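Droketti two-arm bench, reviewed after four months of bagging groceries

I promised a few people at the Presdale meet-up that I'd write this up properly, and then of course I kept putting it off, so my apologies to everyone who has been waiting on it before ordering. The short version is that we like the Droketti bench a great deal, we have a proper grumble about the cables and a smaller one about the software, and if you're collecting demonstrations for anything with two hands I'd put it near the top of your list. The long version follows, so put the kettle on.

What you get is a pair of arms bolted to a metal beam along the front of a table, two-finger grippers, a small camera on each wrist, a fixed camera for the whole bench, and a pair of leader handles for whoever is driving. You move the handles, the arms follow, and everything gets written to disk together – joint angles, gripper opening and the video from all three cameras. You supply the table, the walls (plain ones, trust me) and the patience. Assembly took two of us most of a Thursday, and I'd say half of that was tea and arguing over which way up a bracket went.

Our task is unpacking and packing shopping. We chose it for the variety, as you can cover an awful lot of ground with one trip to the supermarket: fruit, capsicums, lollies in twisty wrappers, packets of chips, a paper bag, thin plastic bags. We have a little pink tiered shelf for the packets, a pink basket for the fruit and a lime-green tray that fits whatever is left over. The driver gets a card saying what goes where, does the job once, resets the bench and starts again. Our target was 2000 usable episodes, and we got there a bit before I thought we would, mostly thanks to the handles being so comfortable. On our old rig people wanted a rest after 5 minutes or so. On this one I've had to remind them to stop for lunch!

The part I'd most like to praise is how the two arms share the middle of the table. You can bring both grippers in over the same small object, nearly fingertip to fingertip, and still have a sense of where each of them is. That matters enormously for bags. One hand holding and one hand working is how people do it, and a rig that only lets the arms meet in a narrow strip will quietly teach your model to avoid the very thing you bought it for.

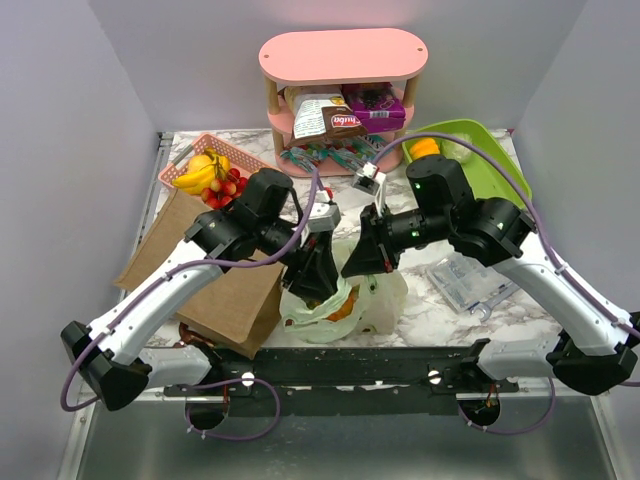

Ataberk Kılıçarslan thinks I'm being too kind here, and I've agreed to put his side in. In his view the reach is fine but the leader handles give you almost nothing back when the fingers close on something thin, so new drivers squeeze everything as hard as the gripper will go, and then the dataset is full of film held in a death grip. He would sooner have paid extra for handles with some resistance in them. He also says we should throw out every first-day episode from every driver, no matter how tidy it looks on the video.

He's right about the squeezing, and I've come around on the first-day episodes too. We now give each new driver 10 practice runs that never go into the set, and we keep a note of who drove what so we can hold a person's runs back if something looks odd later. With that in place the lack of feel bothers me less than it bothers him. You do learn to watch the plastic instead, the way it goes taut, and after a while you're easing off without thinking about it.

Which brings me to the wrist cameras, and they're really the reason I'd recommend this kit over the one we had before. They sit close behind the fingers and look right along them, so you can tell a proper pinch from a near miss. From the fixed camera a gripper holding the edge of a bag and a gripper hovering just beside it can look much the same, particularly when the other arm is in the way. I used to label grasps from the fixed view alone, and when I went back over a batch with the wrist footage I changed far more labels than I'd like to admit.
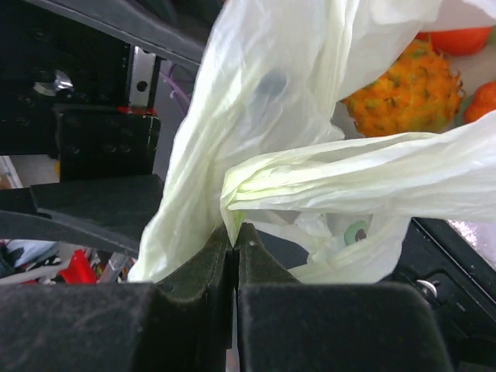
The price of having the camera so close is that a bag can fill a good part of the view, and while that's happening the wrist footage tells you very little about the rest of the table. We dealt with it by always training on all three cameras together and by leaving those stretches in. I did try trimming them in the beginning, thinking I was being helpful, and the trained policy got noticeably worse at letting go of the bag at the right moment. So in they stay, crumples and all.

Now the cables. Each wrist camera has a purple lead that loops over the wrist and goes back along the forearm. The loop needs to be generous or it tugs when the wrist turns, and if it's generous it catches on things. We went through a whole bag of cable ties finding the happy medium, and we still glance at both loops before every session. For a kit at this price I'd have liked a proper channel down the arm. Keep a spanner and your spare hardware within reach as well, at least for the first few weeks.

The recording software is called Bilgin and comes with the bench. It's pleasant enough, it starts quickly and it hasn't lost a single episode on us, which I can't say of its predecessor. What it lacks is a decent way to mark an episode as partly good. If a driver drops an orange capsicum and picks it up again, that's valuable, I want it kept and I want it tagged, and Bilgin will only let me say yes or no. We export everything and add our own tags in Dindby, and it works, though it's one more step at the end of a long day when all anyone wants is to go home.

A few odds and ends for anyone setting up. Choose your tabletop early and stick with it. Ours has a white marble pattern with grey and brown veins, chosen by me for looks I'm afraid, and pale plastic doesn't always stand out against it, so a plainer top might have made the labelling easier. Replace your fruit often, your drivers will thank you. And move the basket, the tray and the shelf between sessions, even a hand's width, or you'll get a policy that reaches for where the bananas used to be.

Four stars out of five from me, three and a half from Ataberk. We've started on a second round with fuller bags and I'll add to this page when I know how the gripper pads are wearing.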